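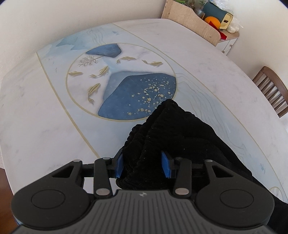 Five fish, said the voice on the phone, and you've owned that table how long without giving them names?

It was my sister, and she had a point. I'd bought the table off a man in Prerkmont in December, carried it up two flights with my arms shaking, and never once sat down and looked at it properly. Koi! Gold ones, all going their own way around a big blue rock. I had been eating toast on them for months.

"I've been busy," I told her.

"You've been piling laundry on them," she said, and hung up to feed her kids.

She was right about that too. Everything in my apartment ends up on the table sooner or later, and that summer it was the black things. I was leaving for the Ultari job on Sunday, with one bag allowed, and the costume department had sent me a letter dated 19/07/2019 that said all stagehands must wear black, plain, no shine, no zippers that catch the light. I read it standing up. Then I read it again out loud, because I was so happy to have a letter like that at all. Stagehand! Me, after 2 years of selling shower curtains at Dimitriou!

So I went through the closet and pulled out everything dark. You would not believe how many kinds of black there are until you put them side by side in daylight. There was a black that was really green. There was a black that had been washed so often it had turned into a sort of tired brown, and I loved it, and it had to stay home. There was my grandmother's corduroy, which had belonged to her when she played accordion in the dance hall and which still, I swear, leans a little to the left.
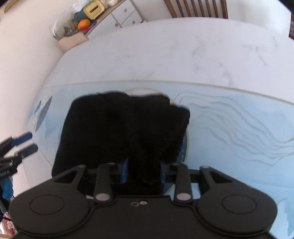
The corduroy was the one I kept coming back to. I'd fold it, set it on the maybe pile, walk to the kitchen for water, and come back and unfold it again. It picks up lint like nothing else on earth. It wrinkles if you look at it. But when you run your thumb across the ridges it makes a tiny sound, a zip, zip, zip, and that sound is the whole of my childhood on a Saturday night, waiting under the coats for the last waltz to be over.

Would it be quiet enough backstage? That was the question. I put my ear right down to it and rubbed. Zip. I did it slower. Zip, but softer. I called my sister back and held the phone to it.

"What am I hearing?" she said.

"Grandma," I said.

There was a long pause, with a cartoon going in the background. Then she said, "Take it," and her voice had gone funny, and I told her I'd call when I got there.

I moved operations to the bedroom after that, where there's more room to spread out. The bed is a Soltidwood, secondhand, and it creaks in the key of G (my grandmother would have tuned to it).

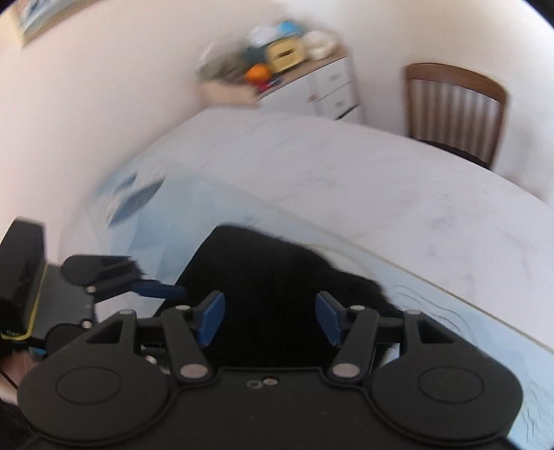
I tried rolling, the way the travel people swear by. I tried the flat fold with the sleeves tucked behind. I tried a thing I made up on the spot, which was basically a burrito, and it was wonderful, it held together beautifully right until I picked it up. By then the light had gone yellow and I was singing. I don't sing well. The neighbor knocked on the wall in time, and I chose to take that as percussion.

The bus to Ultari was 280 miles and I knew already that I wouldn't sleep for any of them. I'd have the window. I'd have the letter in my pocket, and the corduroy on my lap in case the air conditioning was fierce, and 96 dollars in an envelope for the first week. It seemed like a fortune. It seemed like enough to live on forever, if a person liked toast.

Before bed I cleared the table and wiped it down and said goodnight to the fish, one at a time, by name.
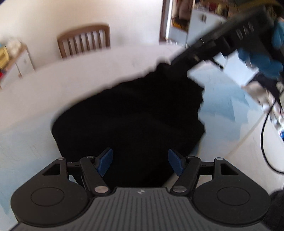 Sunday

The bag closed on the first try.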